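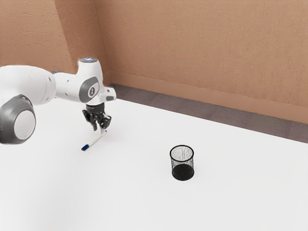 Image credit: Zabala

PRESS RELEASE

Pretura Marine Trust opens applications for reef and coastline cleanup grants

PRANDULAU - The Pretura Marine Trust has opened applications for its next round of cleanup grants, which pay for the removal of litter and lost fishing gear from shallow reefs, seagrass beds and beaches along the Prandulau coast. Dive clubs, fishing cooperatives, schools and registered community groups may apply. The application period closes at the end of September.

The Trust will support up to 29 projects in this round. Grants cover boat fuel, air fills, lift bags, cutting tools, gloves and the cost of sorting and disposal on shore. They do not cover wages or the purchase of vessels.

During the previous round, groups working with the Trust removed 801 bags of litter from 67 sites. Plastic bottles, food wrappers and monofilament line made up most of the material brought ashore. Several groups also recovered sections of abandoned net from the outer reef at Vudari, where the current carries debris into the coral and holds it there through the winter months.

"Litter on a reef is rarely spread evenly," the Trust said in a statement. "It collects in gullies and under ledges, and the same places fill up again after every storm. We want to hear from groups that know their own stretch of water and are prepared to go back to it."

Applicants are asked to name a single site and to commit to at least six visits over the grant period. Each visit must be logged on the Trust's survey form, with the depth, the type of material removed and any animals found entangled. Survey results will be shared with harbor authorities and published at the end of the round.

All underwater work must be led by a qualified dive leader. Nets and lines that have been overgrown by living coral should be reported and left in place until a trained team can assess them - pulling them free can do more harm than the gear itself. Groups without certified divers are welcome to apply for shoreline projects, which are judged separately.

A public information session will be held at the Vudari harbor office at 6 p.m. on an evening to be announced on the Trust's notice board. Staff will explain the application form and the rules for handling sharp or hazardous waste. Attendance is free and is not a condition of applying.

Application forms are available from the Trust's office in Prandulau and from the harbor office at Vudari. Decisions will be sent to all applicants in writing.

About the Pretura Marine Trust

The Pretura Marine Trust is a nonprofit organization that funds cleanup, survey and education work on the Prandulau coast. It is supported by donations and by mooring fees collected at Vudari harbor.

Media inquiries: Press Office, Pretura Marine Trust, Prandulau

- END -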